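Robot Arm Stopped at Plandport Test Kitchen After Grip Fault

A robot arm that practices kitchen work with toy food was taken out of service in Plandport in July, after one of its fingers kept closing when it had already been told to stop.
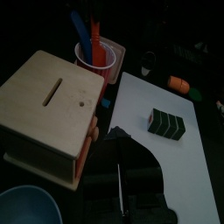 The arm belongs to Jeller, a small company that develops helper machines for home kitchens. No person was hurt. The company said that a toy vegetable was crushed and one finger of the gripper was bent, and that the work at the table was stopped for 11 days.

According to a short report which Jeller has put on its website, the fault appeared in the afternoon, when the arm was repeating a simple task. It had to pick up a piece of toy food, carry it to a board and let it go. The arm had finished 63 rounds of this task without any problem. In the next round the gripper closed on the piece and continued to press. The operator used the stop button on the screen, but the finger moved for 2 more seconds before it came to rest.

The operator then pressed the red emergency button on the wall, which cuts the power completely. The report says this button worked as it should.

Engineers first believed that the motor was damaged. Later they found the cause in a cable inside the wrist of the arm. The cable had become worn at the place where it bends, and the signal from the force sensor was lost for short moments. When the signal was lost, the control program continued with the last value it had received. This value was low, so the program understood that the grip was still too weak and asked for more force.

The delay after the stop command had a different cause. The command from the screen was placed in the same line as the movement commands, and it had to wait until the earlier ones were finished. Jeller wrote that this was "a mistake in our design and not a mistake of the operator."

The company has now replaced the cable and changed the program. If the sensor is silent, the gripper must stop and stay still. The stop command from the screen goes directly to the motor controller. The maximum force of the gripper has also been reduced by 40 percent for all work with light objects.

Cao, the firm that supplied the wrist part, has advised other users of the same part to examine the cable at the bend and to replace it if the outer cover shows cracks. It has not asked for the parts to be sent back.

The arm is working again, but for the moment only with a second person in the room. A similar arm at Jeller's other site in Kesum was checked in the same week. Its cable showed light wear and was changed too. The company expects to publish the full test results when the new cable has completed its first month of use.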